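Call for participants: wiping robot build, Totlow shared workshop

Posted 2025-12-25

We are looking for 4 people to join a build at the Totlow shared workshop. The project is called Stendus. It is a small two-armed robot on a wheeled base, meant to clean upright surfaces in public buildings: signs, glass doors, lift panels, notice boards.

The base rolls and steers. Both arms move, and the left one holds position well. The right one sags when it is stretched out, and we need somebody who can rework the shoulder joint. The grippers were printed in October and are already on their second set of fingers.

Most of the work this winter is on the wiping itself. We teach it from recordings of people cleaning by hand, taken from head height, and we have 107 of these sorted so far. Lobby signs are the main group. 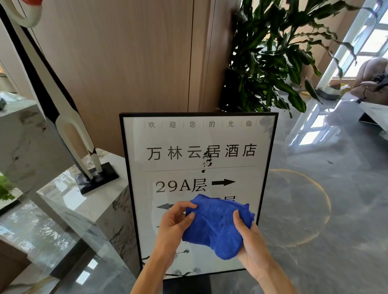 Cloths are harder than sponges. A cloth bunches up, it hides the part being cleaned, and the software has to keep track of what is underneath. Marks that run across lettering are a problem of their own, as the program still mixes up dirt and print. If you have worked on this sort of thing before, even as a hobby, please say so when you write.

We would like to hear from people who can do one or more of these:

Metalwork or 3D printing, to a fair standard
Wiring and motor control
Python, or willingness to learn it quickly
Sorting and labelling recordings (patience matters more than experience)

The build runs for 7 months. We meet one evening a week in the back bay at Totlow, next to the Lavoie lathe - bring a jumper, the heating goes off early. You can do the labelling from home.

This is unpaid. Workshop membership is covered for the length of the project, and there is £70 per person towards tools or travel. Parts are bought from the Sterneo fund, so you will not be asked to pay for motors or boards.

You must be 18 or over and able to do the workshop safety induction before you start. No degree or trade certificate is needed.

To apply, leave a short note at the Totlow front desk marked Stendus, or use the contact form on the workshop page. Tell us what you have made or mended, and which evenings you can't do.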